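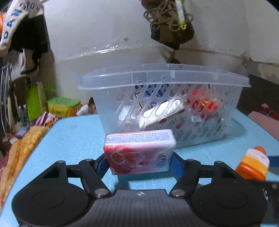
Laundry & Bathroom

How to turn soap ends into a new bar (and stop chucking them out)

I grew up in a house where the last sliver of soap got squashed onto the back of the next one, and if it fell off in the shower you fished it out with your toes. I still do that when I'm feeling lazy. But if you save the ends for a few months you can make a proper bar out of them, and it's a nice thing to potter about with on a wet arvo.

I started in September with an ice cream tub of scraps from our place and Mum's. Mum only buys the one sort, so hers were easy. Ours were a rainbow.

What you'll need

Soap ends, as many as you can scrounge. I wouldn't bother with less than a cupful once grated.
An old box grater. Keep it for soap afterwards, trust me.
A heatproof bowl that sits over a saucepan.
Water, or milk if you're using the bar up quickly.
Something for a mould. Silicone muffin trays are brilliant, and a cut-down milk carton does the job too.

Sorting

Have a sniff before you start. Lavender and lemon get along fine, but I once put a coal tar end in with a batch of rose and the whole lot smelled like a freshly laid driveway. Colours matter less, although if you mix everything you'll end up with khaki. Scrape off any hair or grey gunk with a butter knife and let the bits dry out on a rack for a couple of days, as bone-dry soap grates much better.

Melting

Grate the lot and weigh it if you've got scales. My last batch came to 81 grams, a bit stingy, but it made one decent guest-sized bar. Tip it into the bowl, set it over barely simmering water and add water a tablespoon at a time. I used three tablespoons for that batch and it was one too many – the bar took ages to firm up.

Now be patient. Bought soap doesn't melt into a liquid the way you'd expect. It goes gluggy, like porridge that's been left on the stove, and that's as far as it'll go. Stir it gently every few minutes. If you whip it you'll get a bar full of air holes, and mine looked like a crumpet.

Moulding

Spoon it in, push it right down into the corners and bang the mould on the bench a few times (warn the dog first). Smooth the top with a wet spoon. Leave it overnight, then pop it in the freezer for an hour if it won't let go of the mould.

Drying

Don't skip this bit! Fresh rebatched soap is soft and will vanish in a week if you use it straight away. Stand the bars on their edges somewhere airy, out of the sun, and turn them whenever you walk past. I give mine four weeks, six if it's been muggy. 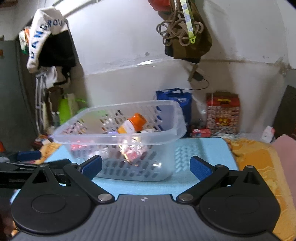
Gavin MacRitchie
Mine cracked right down the middle after a fortnight. I had them on the windowsill over the sink, so I'm guessing that was too much sun? Also wondering if you can chuck a spoonful of oats in. My wife reckons they go mouldy.

Yep, I'd blame the windowsill, Gavin. The outside dries faster than the middle and it splits. You can grate them and have another go. Dry oats are fine if you grind them up small and only use a teaspoon or so, but use that bar first.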